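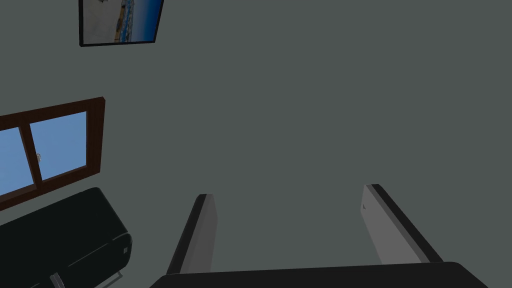
4. Preparing the wall and hanging the Pirance shelf

Read the full section before you start. The work takes around 40 minutes for one person, without the drying time.

4.1 Checking the wall

1. Knock on the wall with your knuckles. A hollow sound means plasterboard, and a dull sound means brick or concrete.
2. Use the gray plugs for brick or concrete. For plasterboard you must buy special anchors, they are not in the box.
3. Fill old holes with filler and let it dry overnight.

CAUTION: Do not drill directly above or below a light switch or a socket. Electric cables can run there.

4.2 Marking and drilling

1. Hold the rail on the wall at the height you want. We recommend 171 cm from the floor for the upper rail.
2. Put a level on the rail and mark the two outer holes with a pencil.
3. Drill to a depth of 14 mm more than the length of the plug.
4. Remove the dust from the holes with a vacuum cleaner.

Note: The rail of the Brerlow model has also a middle hole. Please use it when the shelf will carry books.

4.3 Fixing the rail

1. Push the plugs in until they are even with the wall.
2. Turn in the screws by hand first, then tighten them with a screwdriver. Do not use an impact driver.
3. Pull the rail down firmly. If it moves, go back to 4.1.

Spare plugs can be ordered from the Zamholm service desk.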